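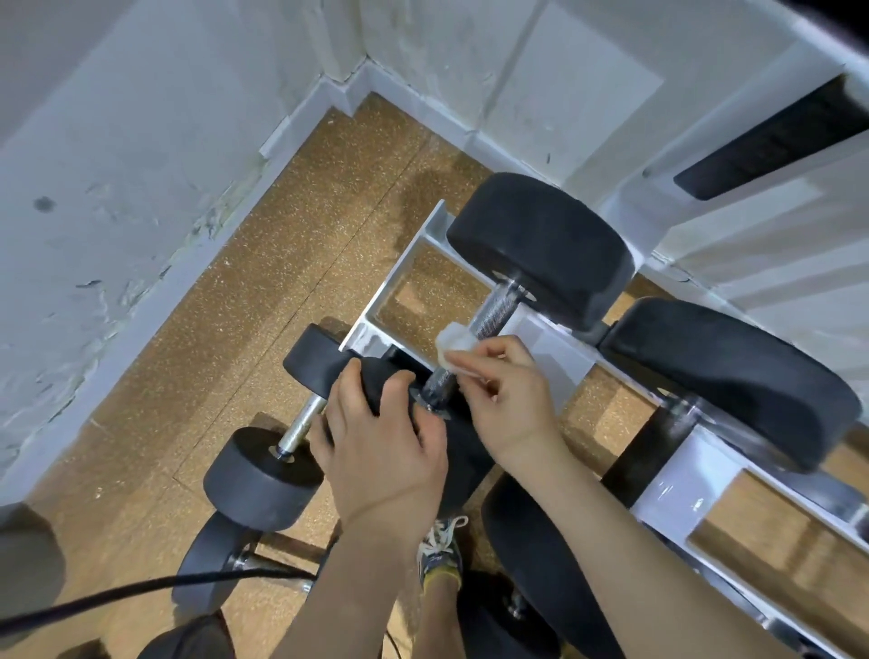
# Vosier publishes its good practice rules for recording hand work

I'm Desta Sisay, and I run the task recording program at Vosier. This November we're putting our house rules out where anyone can read them (finally!). They cover how we record everyday jobs for robot training, like wiping down a dumbbell handle with a tissue while the dumbbell sits on its rack.

The rules fill two pages. Both hands stay in view while the work is going on. People do the job at their own pace, in a real room, and we don't tidy the place up first. Anyone recording can stop and have a clip deleted, no questions asked.

Kalkidan Teshome at Osgate read through 1,000 of our older clips against the draft and sent back 69 that broke a rule, mostly hands drifting out of view. I winced a bit, then we rewrote that section together and it's so much clearer now!

Hadgu and Vernholm are adopting the same text for their own gym and cleaning tasks. If you record this kind of work, please take the rules, use them, and write to me at Vosier with whatever doesn't fit.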